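May, notebook, page 14. Hand stopped mid-job, again

Third stop this week on the Zhuravel cell and I've finally got a decent idea why, so I'm writing it down before it goes out of my head. Miroslava, if you're reading this on the late shift, skip to the bit about the cable and please don't clear the fault until you've looked at it!

What happened: the hand was on the Okard routine, the one with the slow approach and the light press. Fine for most of the morning. Then a bit after ten it went down for the press, the force reading climbed the way it should, and then it just sat there. No release, no retreat. The panel said "grip complete" (it wasn't gripping anything, it was pressing), and the arm waited politely for a signal that never came. I gave it 5 minutes, got bored, and hit the stop.

My first thought was the pads. I've blamed the pads for everything since we fitted them, and I had the spares out of the drawer before I'd even read the log. Wiped all of them down, ran the touch check, all fine. So, sorry pads. 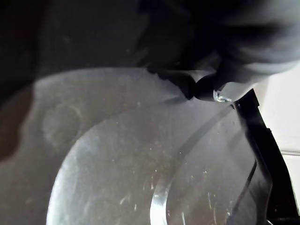
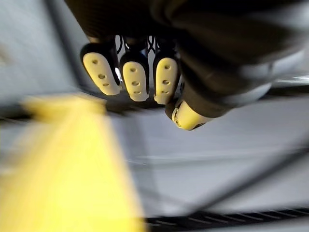 The log is where it gets interesting. One finger's reading freezes dead at the moment of contact, same number over and over, while the others carry on wobbling about like they normally do. A worn pad would drift. A frozen number says to me the signal has dropped out and the controller is hanging on to the last thing it heard. With the power off I bent that finger slowly by hand with the meter on its lead, and the connection went at over half bend, every single time. Straighten it, back it comes. Lovely.

What bothers me more is that the Konside controller was happy to go on holding force with a stale reading. It was a light press so no harm done, but I don't want anyone's fingers near it while it does that. For now:

Force limit turned down to 3 on the panel. Leave it there.
No reaching in during a press, even if it looks stuck. Stop button first, then wait for the light.
No Okard routine overnight.

I've asked Fendex for a replacement lead and whether the controller can be made to fault on a frozen reading. Will try re-routing the old one with a bit more slack in the meantime. Still don't know why it behaved all morning first, maybe warming up? Need to log the temperature next time.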